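How to plan a first week in a mountain town

By Fadime Kılıçarslan
February 10, 2023

I have moved to a new town with a rucksack and a laptop often enough now to have a routine for the first week. It was worked out the hard way in places at 3000 metres or more, where a bad first few days can spoil the whole month. The steps should work lower down too.

Before you book

Check the height of the town and of the place you are flying into. They are often different. If the airport is much lower than the town, spend a night or two near the airport and go up by bus. If it is the other way round, book something easy for your first afternoon, or nothing at all.

Book seven nights and no more. Monthly prices look good online, but you can't tell from a listing whether the street has a bus stop outside the bedroom window. On my last trip I paid for the month in advance and spent it next to a bakery that started its mixers at four.

Write to the host and ask three things: is there hot water all day, is there heating in the bedroom, and how many flights of stairs are there? Most listings leave out the stairs.

Day one

Drink water, eat something plain and walk no further than the nearest shop. Buy bread, eggs, fruit and a big bottle of water. Draw out enough cash for a few days and ask for small notes if there is a person at the counter.

Don't plan any sightseeing. A headache on the first evening is common at height. If it gets worse when you rest, or you feel sick or confused, see a doctor and go down.

Days two and three

Find the market and the bus station, in that order. Go to the market before nine and walk all the way round before you buy anything. At the bus station, take a photo of the timetable on the wall, then ask at the window if it is still right.

Get a local SIM card. Take your passport and the phone you want to use it in, and don't leave the shop until you have made a call.

Days four to six

Take one short day trip to a village or a lake that is no higher than the town. Keep it to 60 minutes on the bus each way. I keep a notebook of these with the fare, the last bus back and where the toilets are.

Use one afternoon to look at longer lets on foot. Walk the streets you like and look for signs in windows, as many owners never put their flats online. Go back to the same street after dark before you say yes.

Day seven

Decide if you are staying. If you are, settle the price for the rest of the month in person and get it in writing, with the dates and what is included. If you aren't, pack in the morning and take the midday bus.

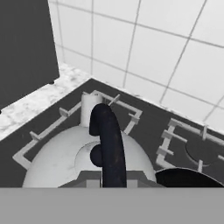
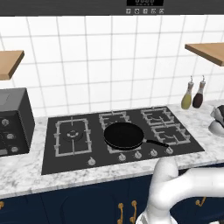
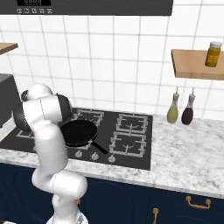

When you view a longer let, leave the living room until last and start with the rooms you will use every day. Run the shower for a few minutes, open the windows and try every lock. In the kitchen, check that there is a kettle and a decent frying pan, as you will be glad of both after a cold day out. Water boils at a lower temperature the higher you go, so pasta, rice and potatoes all take longer than the packet says. Beans are hardly worth starting without a pressure cooker. Ask who pays for gas and electricity, and ask to see the last bill.

What to carry

A warm layer that fits under a rain jacket, sun cream, a head torch, a sink plug and a padlock. I also bring a short extension lead, which has been more use to me than any guidebook. Sun cream can be expensive in small towns, so bring a full bottle from home.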